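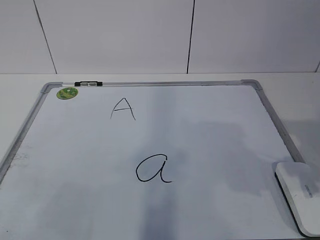 Home / Notebook / Bench notes / Older entries / Search

4 min read

June 7, 2019

Whiteboard day. The small magnetic board is on the bench, flat on its back, and I'm finally doing the comparison I've been promising since December. Ilham has been asking which board we should order for the upstairs rooms and I keep saying "I'll look into it," so I'm looking into it.

First thing, for anyone picking this up later: I want boards that can live flat on a table as well as up on a wall. Most of our planning happens sitting down, with people leaning over the same board from two sides, and a wall board is no good for that (half the group ends up standing behind the other half). So the questions are how does it sit, how does it write, how does it wipe, and do magnets stay put when somebody drags a sleeve across them.

Frame. Silver aluminum rails with light gray plastic caps on the corners. I like the rounded caps a lot more than I expected to! The Trokis board we had before came with square metal corners and I caught my forearm on one of them pretty much every week. Ran my hand around the whole edge of this one and didn't find anything sharp. The caps do let a bit of light through, so I'm guessing they're thin, and I'd like to know what happens when one gets knocked off a table. Not going to test that on purpose. Probably somebody will test it for me.

Clip. I left the little black clip on the top rail, over toward the left corner. Tried it with a marker and it works fine with the board upright, but lying flat you forget it's there and then your wrist finds it when you're writing near the top. Ilham thinks it should come off for table use. I think it should just slide farther into the corner. We went back and forth on this longer than it deserved and the clip is still where it was.

Magnet. Using the round green one with the mottled pattern, mostly as it's the flattest one in the drawer. Put it up by the far left corner with one sheet of printer paper under it, tugged, held. 2 sheets, held. Folded the paper over a couple more times and it started to creep, so I stopped there. The taller button magnets from Jodau grip harder but they stand up so high that you bump them with the eraser, and then you've wiped half a word and moved the paper too. For flat use I'd go with the green kind every time.

Writing. Black and blue both went on nicely. Red was streaky, but that marker is old and I don't trust it, so I'm not blaming the board. Let everything sit 35 minutes and wiped with the felt eraser: black came off clean, blue left a faint shadow that went away with a damp cloth. Did it again after lunch with the ink left on for longer and got the same thing, blue shadow, damp cloth, gone. The surface looks a touch bluish to me under the bench lights. Wouldn't bother anyone writing on it, but if we end up with several boards side by side it'd be good to get them all from one batch.

Glare. Sitting down, no problem. Standing at the end of the bench I lost a patch of my own handwriting in the reflection until I took a step over. Moving the board helped more than fiddling with the lights did. The upstairs room has windows on the long side, so whoever sets up the tables should try a chair in each spot before deciding.

Sliding. Here's my one real complaint! It skates. Lean on the near rail while you write and the whole thing heads off across the tabletop. I stuck 22 mm felt dots under the corners and that made it worse, obviously, felt is slippery, I don't know what I was thinking. Swapped them for scraps of the rubber drawer liner and now it stays where I put it. If we order more I'd cut the liner into strips ahead of time and tape one under each long side.

Prices, so I don't lose the sticky note: the Tivimari quote for the full set came in at 429, delivery included, and they'll hold it to the end of the month. Bárány hasn't written back. I'll try them once more and then stop, I've left two messages already.

Leaning toward more of the same board, plus a bag of flat magnets, plus liner. Ilham wants to try a bigger size first and she may be right about the corner table, where this one would look a bit lost.

Still to do: new red marker, repeat the wipe test with ink left on overnight, measure the corner table, ask if the corner caps can be bought separately. Also return the good scissors to the front desk, I've had them since this morning.

Older entries / Newer entries / Back to notebook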